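Spent the week on the grasp-width estimator in the Zallari stack. Notes for anyone running the same tooling on fabric.

The old version took finger opening from the wrist view once per image and passed it straight to the planner. Fine on rigid parts. On straps and sleeves the estimate jittered near fully closed, and the planner read the jitter as a release.

Brendan Corrigan's fix was hysteresis: a grasp now has to look open for 16 consecutive images before the state flips. Crude, but it removed most of the false releases in our replay set of 2245 episodes.
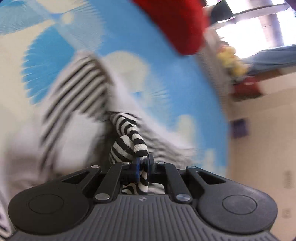 Does the state filter add lag to the controller?

Only to the planner. The inner loop still sees the raw width at full rate -- the filtered state is published on a separate topic.

Second change: motion blur. Pose tracking used to drop out on fast pulls and restart with a fresh origin, so one episode became two with no link between them. It now coasts on the IMU and relocalises against the old map.

Emese Gál found that stripes still confuse the feature matcher. Repeated bands match one period off and the pose slips sideways. We mask the cloth before matching. The mask is slow: 96 ms per image on the Stistbridge machine.

Config keys have changed, so old files will fail on load. Migration script is in tools/, written in June and tested on 2 rigs -- back up first.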